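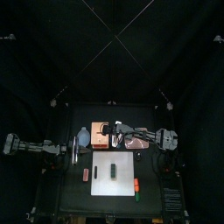 Gegenstand des vorliegenden Projektberichts ist der Aufbau eines zweiarmigen Manipulationsplatzes mit der Bezeichnung Polero, der im Rahmen der studentischen Projektarbeit in der Gemeinschaftswerkstatt Hurnametti entstanden ist. Die Aufgabenstellung verlangte einen Arbeitsplatz, an dem zwei Greifarme einfache Haushaltsgegenstände auf einer gemeinsamen Fläche handhaben, ohne dass die wechselnde Beleuchtung der Werkstatt die Kamerabilder beeinflusst. Die Arbeitsfläche ist daher schwarz ausgeführt und von einer Einhausung mit schwarzem Stoff umgeben; die Arme sind einander gegenüber angeordnet und reichen von links und rechts zur Tischmitte. Das weiße quadratische Brett in der Mitte dient als gemeinsame Ablage und hebt sich vom Untergrund deutlich ab. Die Kabel werden beiderseits in Schlaufen geführt, damit die Leitungen bei gestreckten Armen nicht auf Zug beansprucht werden.

1. Projektorganisation

Die Projektgruppe bestand aus Firouzeh Farahani (Mechanik), Saeed Najafi (Steuerung) und Parvaneh Rezaei (Bildverarbeitung und Auswertung). Die fachliche Betreuung übernahm Houshang Bagheri. Die Arbeiten begannen im September. Der Werkstattplatz stand der Gruppe jeweils ab 17 Uhr zur Verfügung, sodass Umbauten und Versuchsreihen getrennt geplant werden mussten.

2. Mechanischer Aufbau

Als Bezugsmaß wurde die lichte Weite zwischen den inneren Anschlägen der beiden Armkonsolen festgelegt. Der Entwurf sah hierfür 440 mm vor. Bei den ersten Bewegungsabläufen zeigte sich, dass die Ellbogengelenke in angewinkelter Stellung zu nahe aneinander gerieten. Das Maß wurde deshalb auf 478 mm vergrößert. Die Konsolen mussten dafür neu gebohrt werden; die ursprünglichen Bohrungen sind im Zeichnungssatz weiterhin vermerkt. Die Befestigungsteile wurden über die Firma Granthorpe bezogen. Eine Nachlieferung verzögerte den Umbau um 10 Tage.

3. Steuerung und Sicherheitsabstand

Beide Arme werden über das gruppeneigene Programm Tehrani angesteuert. Jeder Arm besitzt einen eigenen Bewegungsbereich, über der Ablage überschneiden sich die Bereiche. Befindet sich ein Arm in dieser Zone, wird der zweite nur mit verminderter Geschwindigkeit eingefahren. Die Grenzwerte sind in einer gesonderten Datei hinterlegt und dürfen während eines Versuchs nicht verändert werden. 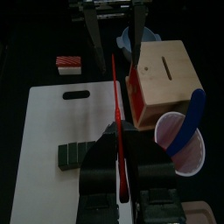

Für die Versuche mit beiden Armen wurden Gegenstände unterschiedlicher Form und Oberfläche ausgewählt. Besondere Aufmerksamkeit galt schmalen, langen Objekten, deren freies Ende bei jeder Drehung des Handgelenks einen weiten Bogen beschreibt. Das dünne rote Utensil, das der untere Greifer zwischen den Fingern hält, ragt über das Schneidebrett hinaus bis in den Raum zwischen dem anderen Greifer und dem Holzkasten. Ein Abgleich allein der Greiferpositionen genügt in einer solchen Stellung nicht. In der Steuerung wird deshalb die Länge des gehaltenen Gegenstands als Zuschlag berücksichtigt. Die Werte werden derzeit von Hand eingetragen.

4. Offene Punkte

Behrouz Kordestani hat den Aufbau im Auftrag der Werkstattleitung geprüft und 2 Auflagen erteilt: die Beschriftung der Netzzuleitung sowie eine zusätzliche Zugentlastung am rechten Arm. Die Beschriftung ist erfolgt, die Zugentlastung steht noch aus. Die automatische Übernahme der Objektlängen in Tehrani ist der nachfolgenden Projektgruppe als Aufgabe übergeben worden. Zeichnungssatz, Stückliste und Konfigurationsdateien liegen im Projektordner Polero ab.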